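Diário da bancada, maio

Voltei para casa com os ombros moídos e a cabeça cheia de dedos. Foi o primeiro dia inteiro com as mãos Dirow no humanoide, depois de semanas com as garras de dois dedos da Wivau, e eu queria escrever enquanto ainda me lembro das manias de cada uma!

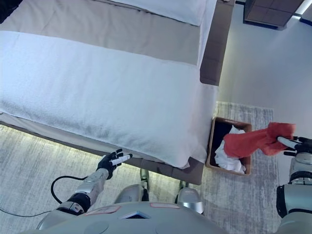 A Dirow tem uma coisa que me conquistou logo de manhã: dá para segurar só com a ponta. Com a Wivau eu tinha de fechar tudo e rezar. No pano vermelho foi a pinça que ficou com o trabalho, o tecido todo torcido e uma ponta pendurada por cima do cesto, e a mão esquerda aberta ao lado, sem fazer nada (ainda não sei que pose de descanso lhe dar, tenho três guardadas e não gosto de nenhuma). Baixei o limite de corrente de 560 para 300 mA e achei a pega mais macia, mas quero repetir com tecidos mais pesados.

O controlador é que me deu cabo da paciência. O da Sketitz responde depressa mas treme quando o braço está esticado, e o da Espinoza é uma manteiga – só que lento, lento, lento. 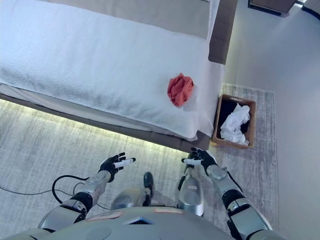
Acabei por deixar o Espinoza no braço direito e o Sketitz no esquerdo, uma mistura horrorosa que me obriga a ter dois terminais abertos e a trocar os comandos de vez em quando. Com o filtro em 220 ms o tremor fica suportável. Abaixo disso, nem pensar. Fiz também a calibração do polegar duas vezes, à segunda com os óculos postos, e foi outra conversa.
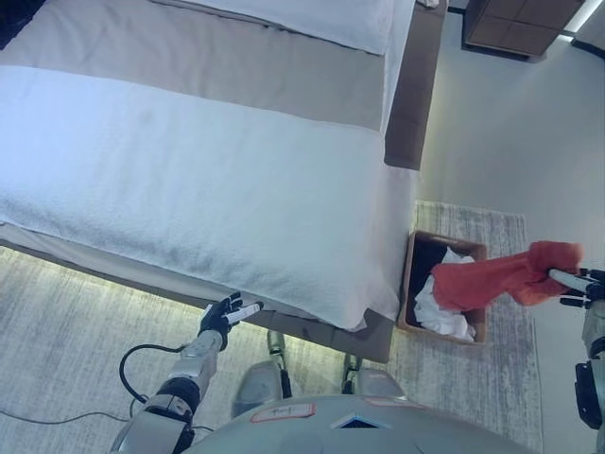 Notas para amanhã

Rever o ângulo do pulso direito quando o pano vai enrolado em corda e o cesto está encostado ao canto da cama, que é onde o antebraço fica com menos folga. Experimentar o perfil 101 da Dirow, que ainda nem abri. Pedir à Wivau os dedos compridos, para a comparação ser justa. E comprar café, que o da bancada acabou às quatro da tarde.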